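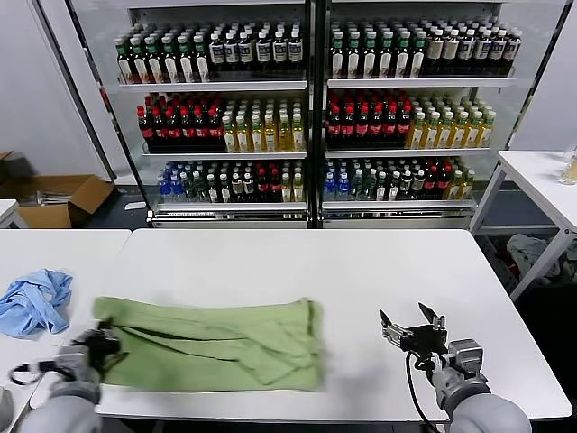 Common questions about the folding room at Sumum, the shirts that go through it and the drinks shelves at the back. If yours isn't covered, email the desk and Ánh Hầu will get back to you. Updated in June.

## Dropping off

### What can I bring?

Clean, dry tops. T-shirts, polos, work shirts and school sports shirts are all fine. We don't take towels, bed linen, socks or anything with a wet patch. Trousers go to the Grodberg counter, which has longer tables.

### How many can I bring at once?

Up to 10 per person per visit. Clubs and workplaces with more than that need to book a bulk drop with Đức Hà.

### Do you wash or iron?

No. Everything should come to us washed and dried. Light creases from the basket are fine and mostly settle when the shirt is smoothed on the table. If a shirt has been sitting in a bag for a month, give it a quick iron at home first.

### Do I need to label my things?

Yes. Put your surname on the bag. Marks on individual shirts are up to you, but keep them inside the collar. Masking tape on the outside leaves residue on some fabrics and we won't use it.

## Folding

### Which table is which?

The main table is for the shirt being folded. The one to its left is for whatever comes next, and shirts can sit there in a heap until their turn. Please don't put bags, phones or drinks on either.

### What's the standard fold?

1. Lay the shirt flat with the neckline at the back of the table and the hem towards you.
2. Smooth the middle first, then the sides.
3. Tuck the sleeves in so the sides run straight down.
4. Fold one side in towards the centre, then the other.
5. Bring the hem up and turn the whole thing over.

The finished shirt should be close to a rectangle. If a hem corner sits lower than the rest after step three, open it out and smooth it again. A crooked hem carries through every fold that follows.

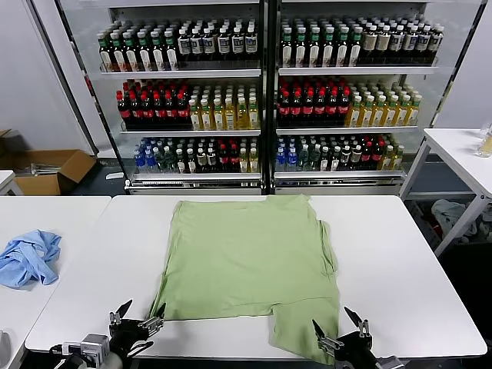
Light green shirt on the main table, neckline to the back. The lower right corner has been folded and sits below the rest of the hem.

### Does the fabric make a difference?

A bit. Thin polyester slides on the white tabletops, so hold one corner while you smooth the others. Cotton stays put but holds a crease, and it pays to flatten it properly before the first fold. Stretchy fabrics shouldn't be pulled tight, as they spring back and the edges end up uneven.

### What about polos?

Do up the buttons, lay the collar flat and then fold as above. A collar that gets caught underneath will dent, and it takes an iron to get that out.

### My shirt has a large print. Will folding damage it?

Not usually. Keep the fold line off the print where you can. If the print is too wide for that, make a loose fold and don't press down on it. Thick rubbery prints can stick to themselves in hot weather, so put a sheet of tissue between the layers. There is a roll under the front desk.
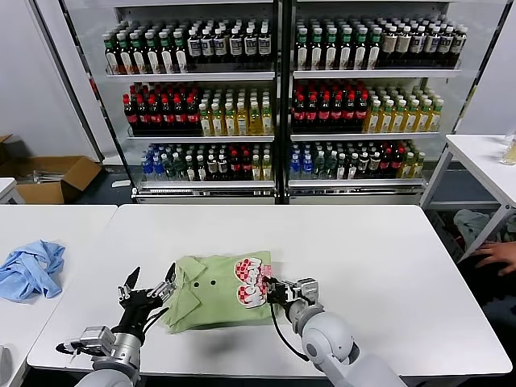 ## Picking up

### When will my shirts be ready?

Bags dropped off before 7 am are ready by 6 pm the same day. Anything later is ready the next afternoon. Bulk drops are by arrangement.

### Can someone else collect for me?

Yes, if they know the surname on the bag. A text message from you on their phone is enough.

### How long will you hold a bag?

A month. After that, unclaimed shirts go to the Zeltell clothing bank. We'll email once before that happens, so check that your address is current.

### I got someone else's shirt. What now?

Bring it back to the desk, folded or not, and leave your own bag number. Please don't hand it over to the other person directly, even if you know them, as we need to correct the book.

## Drinks shelves

### Are the drinks for sale?

Yes. Pay at the front desk before you open a bottle. Card only.

### What do you stock?

Cola, tea, water and a changing mix on the lower shelves. Cola sits to the left of the yellow tea in both bays. If you take a bottle out and change your mind, put it back in the row it came from. 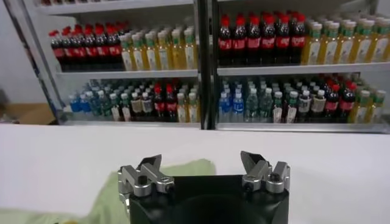
Cola and tea in both bays, with a mixed row below in each.

### Can I drink in the folding room?

No. Take it out to the benches in the Chu Lane courtyard. A spill on a light-coloured shirt means the whole bag goes home unfolded.

### Do you take the empties?

There's a container bin beside the courtyard gate. Caps off, please.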